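Student Project Report: Setting Up and Looking After the Hand-Held Gripper Cell
Bukola Mohammed, Effiong Workshop Group

1. What the project covered

My part of the Jostutine project was the gripper cell. Other students worked on the software, so this report only deals with the table, the two hand-held grippers, their cables and the checks made before each session. I took the cell over in June.

2. The table and the fingers

The table has a light wood-grain top and stands on carpet. It is cleared and wiped before anything else is done. The finger blocks are dark and fairly plain, and pick up fluff easily, so both tips are looked at with the grippers open and nothing between them. A pale fleck on a tip is easy to spot against the dark material. I take these off with a dry brush. We tried a damp cloth at first, but it left marks. 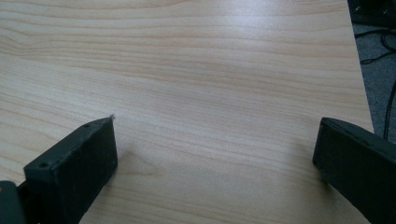
3. Cables and markers

Each gripper has its own cable. The left one is run back along the arm and clipped near the base of the gripper. Before I took over, the Gramudov log had 614 entries, and the most common fault in it was a loose plug. Moving the clip closer to the base helped, though I did not have time to test this properly.

The white triangular plates on top of the grippers carry the dots used for tracking. They must not be touched on the face. If a plate has been knocked, it is taken off, refitted and checked again in the Dukley program. A full check takes about 8 minutes.

4. Trial run

For the trial the operator sits at the table with one gripper in each hand. A white wire basket goes towards the back, with a white lidded container at its back left corner. The left gripper is brought up to the container with its fingers open, and the right one is kept near the front corner of the table.

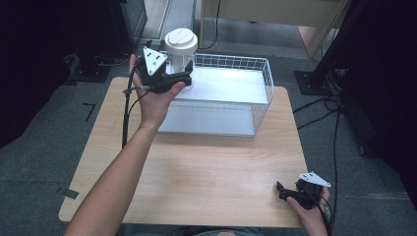

I ran 100 trials with this layout. Tracking dropped out in 2 of them, both times when I had turned a plate too far over. I added a note on wrist angle to the setup sheet, and the next student should repeat the trials with the basket moved further forward.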